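Livel shelf-picking fault

The Livel shelf-picking fault was a series of faults in a two-armed humanoid robot operated by the Kutel home assistance project in Macapagal. The robot was given the task of taking fruit from an open shelving unit and putting it in a shopping basket. During the trials in April it closed its hand on nothing and then reported a successful pick. The fault was described in a report by Maricel Policarpio and Hefin Cadwaladr.

Background

The Livel control program divides the work between two arms. One arm keeps the basket and the other goes to the shelf. The basket can also be held with both hands while the robot changes its position before the shelf. The program saves the place of every compartment at the start of a session and does not measure it again until the session is closed.
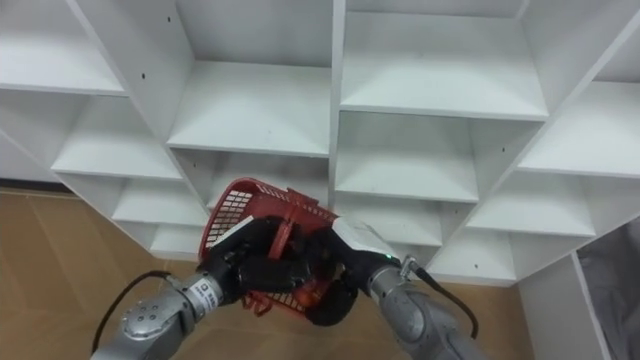
The saved positions were correct when the robot stood still. After each step a small error remained in the estimate of the waist angle, and the error was added to the one before. In a long session the hand could arrive 30 millimeters from the place where the fruit was expected.

Description of the fault

Of 191 picks in the trial, 177 were completed. The others ended with an empty hand. In these cases the fingers closed fully, the motor current increased at the end of their travel, and the program understood this increase as contact with an object. It then moved the arm to the basket and opened the hand there.

A normal pick and a false one have the same sequence of commands, and the operators could not separate them from the log only. Ingegerd Granström, who examined the logs, found the difference in the finger angle. With an apple in the hand the fingers stop early. 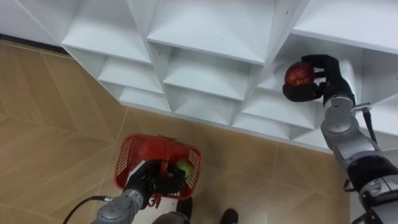 Safety questions

The false pick itself caused no injury. A more serious matter was the second attempt. When an operator noticed the missing fruit and repeated the command, the arm started from the wrong saved position and could push against a shelf board. In one trial it pushed for several seconds before the force limit stopped it.

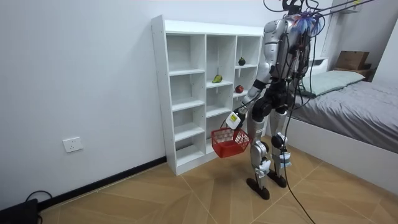 Can the force limit alone prevent this fault?
The force limit stops the arm only after contact with the shelf. It does not correct the saved position, so the next attempt can fail in the same way.

Correction

The project changed the program in two points. The finger angle is now compared with the expected size of the fruit, and a fully closed hand is recorded as empty. The compartments are measured again after every step of the robot. A further test of 100 picks, made with the Rukia version of the program, gave no false report, but the work became slower.

Domnica Avram has written that the first correction is not enough for very small objects, for which the fingers close almost completely also in a good pick. This question remains open.

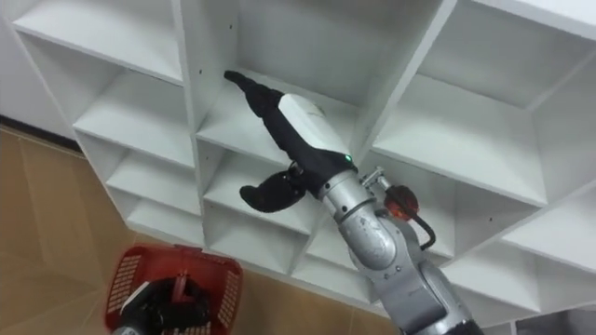
Article by Felicidad Mercado. Last revised May 2021.

See also: grasp detection; force limiting; joint calibration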